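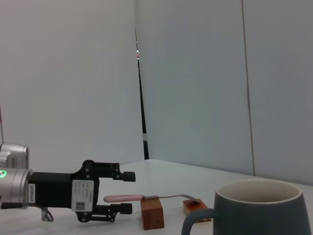

As etiquetas pequenas têm leitores, mas poucos as leem por vontade. Lemos a etiqueta do aquecedor quando ele deixa de aquecer, a da camisola quando já está na máquina, a do frasco quando temos febre e os óculos ficaram na outra divisão. Durante a maior parte da vida do objecto, as letras ficam ali sem serviço. Uma etiqueta branca com várias linhas em cinzento minúsculo e um pequeno código QR perto do canto, ou uma tira estreita onde os caracteres 24VR5465 correm de lado, pede ao leitor que incline a cabeça e que aproxime a cara, e ele só o fará no dia em que precisar. Interessa-me esse dia, e interessam-me as pessoas que trabalham para ele.

Comecei a pensar no assunto em Arard, cidade onde vivi os meus primeiros anos longe do meu país. Eu ainda aprendia a língua e lia tudo o que tinha palavras curtas. As etiquetas eram boas professoras. Não usam o conjuntivo, quase não têm artigos, repetem os mesmos verbos no infinitivo: guardar, agitar, não expor. Posso dizer que aprendi a dar ordens antes de aprender a fazer perguntas. Ainda hoje, quando estou cansada, digo frases que parecem tiradas de uma embalagem de detergente.

Numa rua atrás do mercado de Arard funciona a Zesia, uma pequena gráfica que imprime quase só etiquetas. Visitei-a em Abril, numa manhã de muita chuva. A oficina ocupa o rés-do-chão e cheira a cola e a papel quente. Os rolos vêm grandes, são cortados em larguras diferentes e saem em caixas baixas, cada rolo com 1.000 etiquetas. Há encomendas de azeite, de tinta para paredes, de colchões, de sementes. As do azeite são bonitas e ficam à vista do visitante. As outras estão nas prateleiras do fundo, e foi para lá que pedi para ir.

Na gráfica explicaram-me que o texto chega sempre demasiado comprido. O cliente quer a morada completa, a composição, o aviso, o aviso do aviso, tudo em cinco línguas, e quer também espaço branco, porque viu espaço branco na etiqueta de um concorrente. Guardam, como recordação, uma proposta com 1133 caracteres para uma superfície menor do que um selo de correio. Imprimiram uma prova. Com lupa, lê-se bem. O cliente ficou contente e depois, por sorte, mudou de ideias.

O corpo da letra é uma parte do problema, a cor é outra. O cinzento sobre o branco agrada muito a quem desenha no ecrã, onde tudo pode ser aumentado com dois dedos. No papel o cinzento perde força, e à luz de uma cozinha perde ainda mais. A Zesia recomenda preto e usa de preferência a Ikeo, uma letra sem serifas, de aberturas largas, em que o três não se confunde com o oito e o um tem um pequeno pé. Não é uma letra elegante. Os números parecem um pouco gordos, como se estivessem vestidos para o frio. Mas resistem à redução, e até o corpo 4, que eu julgava impossível, continua a formar palavras.

Muito diferente é a etiqueta têxtil, cosida e não colada. A casa Lytvynenko, que tece fitas para camisarias, mostrou-me um mostruário antigo onde as instruções de lavagem ainda eram frases inteiras. «Lavar à mão em água morna e secar à sombra.» Gostei do ritmo. Os símbolos substituíram estas frases com boas razões, pois atravessam fronteiras e cabem em qualquer costura, mas conheço gente instruída que não distingue o triângulo do quadrado e lava tudo a trinta graus. Eu também o faço. O círculo dentro do quadrado tive de o procurar três vezes, e ao escrever isto tenho dúvidas outra vez.

Depois existe a questão do lugar. A etiqueta vai para onde não estraga o objecto: debaixo, atrás, dentro da porta, no lado que fica contra a parede. Para ler o modelo do meu frigorífico tive de retirar a gaveta dos legumes e ajoelhar-me com uma lanterna, enquanto ao telefone me pediam, com grande delicadeza, que verificasse se era um zero ou a letra O. Era a letra O. Colei na porta um papel com a referência, escrita à mão em letras grandes, e as visitas perguntam se é a palavra-passe da internet.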